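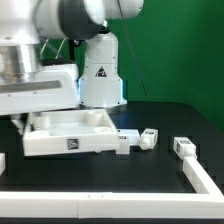
White robotic arm over a black tabletop

Lastodar Community Help > Sports > Rowing and Paddling

How should I pace my first 2000 meter erg test?

Posted November 11, 2019 by slowcatch
393 views

I joined the novice squad at my club in Altico in April and we have our first real test on the rowing machine coming up. It is the full 2000 meters. The coach will use it, along with what she sees on the water, to pick the boats for the Brulgate head race. I have done the 1000 twice in practice and felt fine both times, but the longest hard piece I've done past that went badly. I started fast because everyone around me did, and by the middle I was pulling so weakly that I wanted to get off.

I weigh 160 pounds and I'm in decent shape from cycling. My legs hold up. What goes first is my breathing, and then my stroke gets short.

What I'd like to know is whether to go out at the pace I want to average and just hold it, or start slower and build. The other novices all say to sprint the start and "bank" some time. Also, does the damper setting matter much? Ours are set all over the place and people leave them wherever the last person had them. And should I row the day before or take it off?

Thanks for any help. I don't need to win anything, I just don't want to blow up again.

oarlockrattle

Don't bank time. It doesn't work on the erg. The seconds you gain in the first minute cost you a lot more later on, and it sounds like you already found that out in practice.

For a first test I would split it into quarters and do it like this.

First quarter: take four or five quick strokes to get the wheel moving, then settle right away to your target split or a hair slower. It will feel too easy. You will see the people next to you with better numbers. Leave them alone.

Second quarter: sit on the target. Keep the strokes long and breathe on a pattern. I breathe out at the finish and again at the catch. Some people use one breath per stroke until it gets hard and then switch to two. Try both before test day and don't pick a new one during the test.

Third quarter: this is the one that decides your time. Most novices drift here, a little on each stroke, and don't notice until they've lost a lot. I look at the split only every few strokes and think about pushing with my legs in between.

Last quarter: if you have anything left, start bringing the rate up a beat or two at a time. Don't wait for the last few strokes to spend it all, since you can't get much speed out of so short a distance.

For the target, take your 1000 split from practice and add several seconds to it. If those pieces were flat out, add more. You want a number you are fairly sure of. You can always go harder on the next test, and there will be a next one. 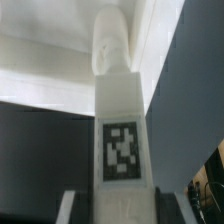 On the damper, yes, it matters, and no, higher is not better. The lever only controls how much air gets to the wheel. A high setting feels heavy, like a slow boat, and it tires out your back and legs faster. What you should really look at is the drag factor, which you can bring up in the monitor menu. The same lever position can give a different drag on two machines, especially if one of them is full of dust. Ask your coach what drag factor she wants for your squad and set it yourself before you warm up. Get there early enough to do that.

The day before, I do an easy row with a few short bursts at test pace and then go home. Taking the whole day off makes me feel flat, but plenty of people in my boat rest and do fine. I wouldn't lift.

Warm up properly too. If you start cold, the breathing trouble you describe will come on much sooner. I row easy until I'm sweating, put in a few hard strokes, row easy again, and try to finish a few minutes before we start.

bowseat_only

just go as hard as you can and hang on. its over before you know it. everyone flies and dies on the first one and the coach knows that. eat something 2 or 3 hours before, not right before. i had eggs once and regretted it

Kelmendi Masters

I mostly agree with the long reply. One thing I would change is the start of the third quarter. Our group puts in ten firm strokes just past halfway, with no change in rate, only more leg pressure. It gives you something to do at the point where people quit in their heads. If ten is too many, do five.

On the stroke getting short, that is usually the slide. When people are out of breath they rush forward and don't get all the way up before they push. Keep the rate a little lower than feels natural and take your time coming up to the catch. You will get more air that way as well.

Cover up the average pace on the monitor if it makes you nervous. Some screens let you show only meters left and the current split. I use that one, but I know rowers who prefer the force curve and do just as well with it.

Check your foot straps before you sit ready. I had one come loose on a test and had to row the rest of it with one foot sliding around.

slowcatch

Thank you all. I looked at the drag factor tonight and mine was way higher than what the coach has on the whiteboard, so I've been making it harder for myself. I'll go with the even plan and the ten strokes after halfway. Easy row the day before.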